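양팔 의류 취급 셀 정기 점검표 (5월분)

대상: Tadow 셀, 레일 장착형 로봇팔 2대
점검자: Noemi Delacroix
점검 시작: 오전 8시 40분
판정 표기: 양호 / 주의 / 불량 / 해당 없음
비고란에는 판정 이유와 처리 내용을 적는다. 수치는 측정한 경우에만 적고 눈으로 본 것은 육안이라고 쓴다.

이전 점검에서 넘어온 사항

왼쪽 팔 손목 쪽 케이블 도관 고정 밴드 느슨함. 교체 완료, 이번에 재확인.
오른쪽 그리퍼 패드 마모. 부품 대기였고 입고됨. 6번 항목 참조.
비상정지 버튼 표지 탈색. 아직 그대로임. 기능에는 문제 없음.

1. 전원 차단 및 출입

1-1 주 전원 차단 후 잠금 장치 체결: 양호
1-2 잔류 전압 확인: 양호
1-3 비상정지 버튼 동작, 조작대 쪽: 양호
1-4 비상정지 버튼 동작, 셀 뒤쪽: 주의
비고: 누르면 정지는 되지만 복귀할 때 버튼이 한 번에 돌아오지 않는다. 두 번 돌려야 풀린다. 접점은 정상. 버튼 헤드만 교체 요청함.
1-5 티칭 모드에서 속도 제한 적용: 양호

점검 중에는 잠금 열쇠를 점검자가 지닌다. 조작대 위에 두고 셀 안으로 들어가지 않는다.

2. 프레임과 벽체

2-1 알루미늄 기둥 연결부 볼트: 양호
비고: 토크 표시선 어긋난 곳 없음(육안).
2-2 뒤쪽 가로대 고정: 양호
2-3 벽 패널 흔들림: 주의
비고: 오른쪽 패널 아래쪽을 손으로 밀면 소리가 난다. 고정 클립 하나가 헐겁다. 조여 두었으나 다음 점검에서 다시 볼 것.
2-4 바닥판 들뜸, 모서리 벌어짐: 양호
비고: 무늬가 있는 판이라 실밥이 잘 안 보인다. 손바닥으로 쓸어서 확인한다.
2-5 레일 아래 통풍 그릴 막힘: 주의
비고: 섬유 먼지 쌓임. 진공청소기로 제거함. 천을 다루는 셀이라 다른 셀보다 자주 막힌다. 청소 주기를 2주로 줄이자고 건의함.

3. 레일과 베이스

3-1 레일 표면 긁힘, 이물: 양호
3-2 왼쪽 베이스 플레이트 볼트: 양호
3-3 오른쪽 베이스 브래킷 볼트: 양호
비고: 한 개를 다시 조임. 표시선 새로 그음.
3-4 팔을 손으로 가볍게 밀었을 때 베이스 유격: 양호

4. 로봇팔 관절

4-1 왼쪽 팔 전 관절 이음, 발열: 양호
4-2 오른쪽 팔 전 관절 이음, 발열: 양호
4-3 원점 복귀 후 위치 오차, 왼쪽: 양호
4-4 원점 복귀 후 위치 오차, 오른쪽: 주의
비고: 허용 범위 안이지만 지난번보다 커졌다. 팔꿈치 관절 쪽으로 의심. 동작 누적 횟수가 점검 기준인 2,000회를 넘긴 뒤라서 재교정을 먼저 하고 다시 측정했다. 재교정 후에는 정상 범위로 돌아옴. 다음 점검에서도 같은 방향으로 벌어지면 관절 분해 점검으로 넘긴다.
4-5 커버 균열, 나사 풀림: 양호

5. 케이블과 배선

5-1 주름 도관 꺾임, 눌림: 양호
비고: 팔을 가장 높이 든 자세와 가장 앞으로 뻗은 자세에서 각각 확인. 한 자세에서만 보고 양호로 적지 말 것.
5-2 손목 쪽 고정 밴드: 양호
비고: 교체한 밴드 상태 좋음.
5-3 베이스 옆 전선 피복: 양호
5-4 베이스 옆 전선 정리: 불량
비고: 좌우 모두 전선이 고정되지 않고 늘어져 있다. 레일 쪽으로 넘어가면 걸릴 수 있다. 임시로 케이블 타이로 묶었음. 배선 덕트를 달아야 하고 Grasso에 견적을 요청한 상태다. 덕트가 달리기 전까지 매일 가동 전에 이 항목만 따로 본다.
5-5 소형 기판 표시등: 양호
비고: 녹색 점등 확인.
5-6 커넥터 잠금: 양호

6. 그리퍼

6-1 왼쪽 집게 개폐 동작: 양호
6-2 오른쪽 집게 개폐 동작: 양호
6-3 왼쪽 패드 마모: 양호
6-4 오른쪽 패드 마모: 불량, 교체함
비고: Doratix 패드로 교체. 전 패드는 한쪽 끝이 닳아서 얇은 천을 놓치는 일이 있었다. 교체 후 영점 다시 잡음.
6-5 집게 틈새 실밥, 보풀: 주의
비고: 오른쪽에서 실밥 뭉치 제거. 핀셋으로 빼고 압축 공기는 쓰지 않는다. 공기로 불면 안쪽 가이드로 들어간다.
6-6 파지력 시험: 양호
비고: 설정값 변경 없음.

7. 시운전

잠금 해제 후 셀 밖에서 실시. 속도는 제한 상태로 시작해서 이상이 없을 때만 올린다. 시험물은 셔츠와 얇은 천을 쓴다. 셔츠는 한 점을 집어 들어 올리고 반대쪽 팔은 쌓인 천을 집는 동작이다. 두 팔을 동시에 움직여야 간섭 구역 설정을 같이 볼 수 있다.

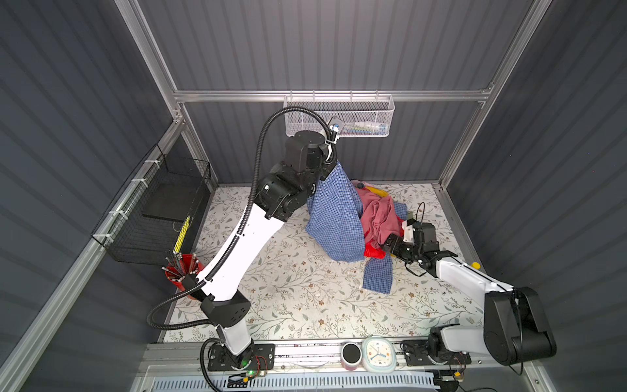 시운전: 왼쪽 팔은 체크무늬 셔츠를 집어 든 상태, 오른쪽 팔은 분홍색 천에 그리퍼를 댄 상태.

7-1 왼쪽 팔, 셔츠 들어 올리기: 양호
7-2 오른쪽 팔, 천 집기: 양호
비고: 맨 위 천만 집는지 확인. 교체한 패드로 아래 천이 딸려 오지 않았다.
7-3 양팔 간섭 구역 정지: 양호
7-4 시험물이 팔 관절이나 도관에 감기는지: 양호
비고: 셔츠처럼 늘어지는 시험물은 들어 올린 뒤 옆으로 옮길 때 소매가 걸리기 쉽다. 그 구간은 느린 속도로 한 번 더 돌린다.
7-5 동작 중 이상음: 양호
7-6 시운전 기록 저장: 양호
비고: 기록 번호 153. Jomeo 관리 화면에 올림.

8. 정리 상태

8-1 벽걸이 바구니 고정: 양호
비고: 뒤쪽 흰색 바구니와 왼쪽 검은색 철망 바구니 둘 다 걸쇠 확인. 무거운 것을 넣지 않는다.
8-2 공구 보관: 주의
비고: 브러시와 공구를 빨간 컵에 꽂아 셀 안쪽 왼쪽 벽 아래에 두고 있다. 팔 동작 범위 밖으로 설정되어 있지만 컵이 넘어질 수 있으므로 고정 받침을 달거나 밖으로 옮길 것.
8-3 앞쪽 레일 위 물건: 주의
비고: 시계와 뚜껑 달린 작은 통이 올라가 있다. 레일 위에는 물건을 올리지 않는 것이 원칙이다. 시계는 기둥에 달아도 된다.
8-4 점검에 쓴 공구 회수: 양호

조치 요약

당일 완료: 오른쪽 패드 교체, 오른쪽 팔 재교정, 통풍 그릴 청소, 브래킷 볼트 조임.
요청 중: 뒤쪽 비상정지 버튼 헤드, 배선 덕트.
미정: 공구 컵과 레일 위 물건 위치, 버튼 표지 교체.

가동 판정: 조건부 가동
조건: 5-4 항목을 매일 가동 전에 확인하고 결과를 조작대 일지에 적는다. 케이블 타이가 하나라도 풀려 있으면 가동하지 않고 점검자에게 연락한다.

추가 의견

패드는 예비품을 더 두어야 한다. 이번에는 입고를 기다리는 동안 오른쪽 팔을 낮은 속도로만 썼다. 예비품이 한 세트만 있었어도 그럴 필요가 없었다. 교체 자체는 대략 6분이면 끝난다.

점검표 양식에 실밥 제거 항목을 주간 점검에도 넣어 주기 바란다. 지금은 정기 점검에만 있어서 그 사이에 쌓인 것을 한꺼번에 빼게 된다.

4-4 오차 값은 재교정 전과 후를 모두 남겨 두었다. 다음 점검자는 재교정 전 값끼리 비교할 것.

점검 종료: 오전 11시 20분
확인: Noemi Delacroix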